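Can a robot arm put away tools at the end of a shift yet?

Posted in Workshop & Garage, 19th August

Srisuk
I run a small repair shop with two benches. Every evening somebody has to put the hand tools back, close the bins and wipe down the tables, and it eats up to 4 hours a week between us. I have seen plenty of clips of arms folding towels and loading dishwashers. Is any of this at a point where a shop like mine could use it, or is it still for labs? I have 3000 dollars set aside. I don't need it to be fast. It can run after we lock up.

4 replies, 2 shown

Jastier
No. Buy a shadow board and make people use it. We tried a robot vacuum in our shop in January and it ate a zip tie on the first night.

Fongchan Ratanaporn
It depends on which part of the chore you mean. I work with arms like these, and I would split your list up.

Wiping a flat table is possible if the table is clear. It won't scrub. Grease that needs a second pass with solvent is still your job.

Closing bins depends on the lids. Hinged ones are fine. Snap lids need more push than a light arm has, and it will shove the bin across the bench.

Hand tools are the interesting part. Anything with a long straight handle is a fair target for a two-finger gripper. Pliers are worse, because they open when you lift them by one leg. Loose sockets and small bits I would leave out completely.

Picking up is also the easier half. Getting the tool back into a tight hole in a rack means knowing how it sits in the fingers, and it often shifts a little when it is lifted. Use an open tray or wide slots and you will save yourself a lot of trouble. A screwdriver gripped by the handle with the shaft pointing away from the fingers is a good starting grip, and you can build the tray around that. 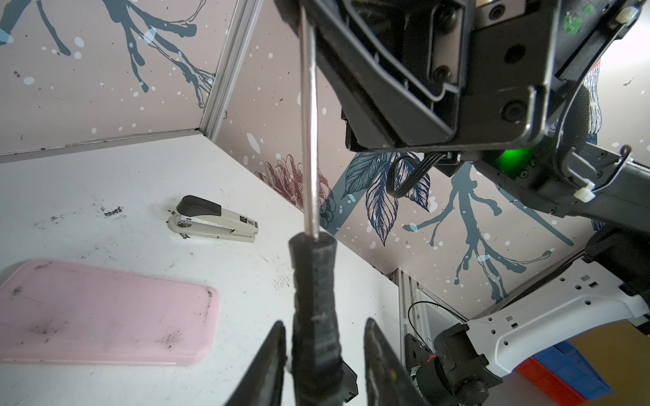 What I would do with your budget

Hold on to it for now. It may cover a light hobby arm, but you also need cameras, a mount, a guard and a lot of evenings. If you want to try anyway, start with one bench and one kind of tool, and stay in the room while it runs. I would not leave it alone after you lock up.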